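Re: [Flikell-users] Right arm stops with grip force fault on the bun task

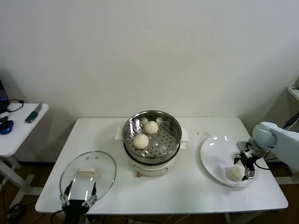

We've had the same fault on our Hatevow cell since August, and it's always the right arm, error 3349, at the point where the gripper closes. The left arm has never logged it. On our layout the steamer sits in the middle with the glass lid flat on the table to its left, and the right gripper comes down over the plate with one finger above and behind the bun and the other at its right side. If the approach is a few millimetres low, the lower finger touches the plate before it touches the bun, and the controller reads that as grip force.

On the earlier message:

> We raised the force limit to 40 and the fault went away for
> 17 cycles, then the arm pushed the plate off the table.
> Is the limit safe to raise any further?

Please don't. Ours is back at the default. With the limit up, the arm keeps pushing after contact, and anyone reaching in for the plate could get a hand caught.

What helped here:

- re-zero the right wrist after warm-up, before the first cycle
- lower the closing speed in the Sezer profile
- set the stop delay to 500 ms or less
- check the cable under the arm joint for drag

We still get the fault now and then. Has anyone tried the Prolier fingertips on a glossy plate?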